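Workshop notes: the kitchen that does not exist

In July I moved my small corner of the shared workshop from the window side to the wall side, and I lost the big table. Many of you asked me by mail what happened with the two-armed robot, and if I have stopped. I have not stopped. But for the last months most of the work was done on a screen, in a simulated kitchen, and I was a little shy to write about it. A blog about building things should show screws and glue. This time there are not many screws.

I explain first why I went this way. The real arms, which I build together with Modupe Jibrin at the Gruswood workshop, are in pieces again. The left shoulder had too much play, and we took it apart to change the bearing. Then we found that the plate behind the bearing was bent, and the new plate must be cut, and for the cutting machine there is a waiting list. In the meantime the program for the hands was standing still. Modupe said to me, why do you wait for metal, write the kitchen. So I wrote the kitchen.

The first version was very poor. It had a floor, one table and one ball, and the ball fell through the table. This cost me three evenings. The reason was a wrong unit: I gave the thickness of the table top in metres, and the program wanted millimetres. It is a factor of 1000, so the table was thinner than paper and the ball did not notice it. I write it down for other beginners, please check the units before you check anything else.

After this I borrowed a ready-made room model, and I changed it for my needs. I also borrowed a robot model. It does not look like ours. It is white and round and very elegant, and ours is grey and has cable ties everywhere. For the program it makes less difference than I feared, as long as the lengths of the arm parts are entered correctly. I measured our arms again with the long caliper and found the forearm 23 mm longer than in my old drawing. I do not know since when it is wrong. I have now corrected the drawing, and I have written the new number with a pen on the arm also.

The task which I practise is simple to say. The robot should reach over to the counter with the right arm, touch a thin flat thing that lies there, and pull it to the front. With a block or a can the fingers close from two sides, and this already works quite well. A flat thing gives the fingers almost nothing to hold. A person does it without thinking: you press with one finger, you slide it until the edge hangs over the counter, then you take it from below. To write these three steps as commands was much harder than I expected.

My present solution is called Neltwood, because I name every version after places from my notebook. It lowers the finger slowly until it feels a force, it waits a short moment, and only then it starts to slide. The older version, Dumitrescu, did not wait. It pressed and pulled at the same time, and very often the arm jumped over the object and hit the things behind. In the simulation you can laugh about it and press the reset key. With the real arm I would not laugh.

I made a series of 100 tries with Neltwood, overnight, while I was sleeping at home. In 30 of them the sliding worked until the end. Modupe found this number sad, but I was very happy with it, as Dumitrescu did not come to the end even one time. In most of the failed tries the finger loses the contact when the arm is nearly stretched out. I think the body of the robot stands too far from the counter, so the next change is to let it drive a bit closer before it starts.

There is one more question which I cannot answer alone. The friction between the finger and the flat surface is a number that I guessed. If somebody of you has measured such a value for rubber on smooth plastic or on glass, please write to me, also if the measurement was done in a simple way. I would like to compare it before the real finger gets its rubber pads.

The new plate for the shoulder should be cut soon. When the arm is together again I will put the same program on it, very slowly, with the stop button in my hand. Until then I continue in the kitchen in the evenings.

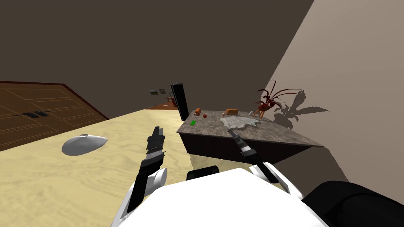

The simulated kitchen, with the right gripper touching the flat piece on the counter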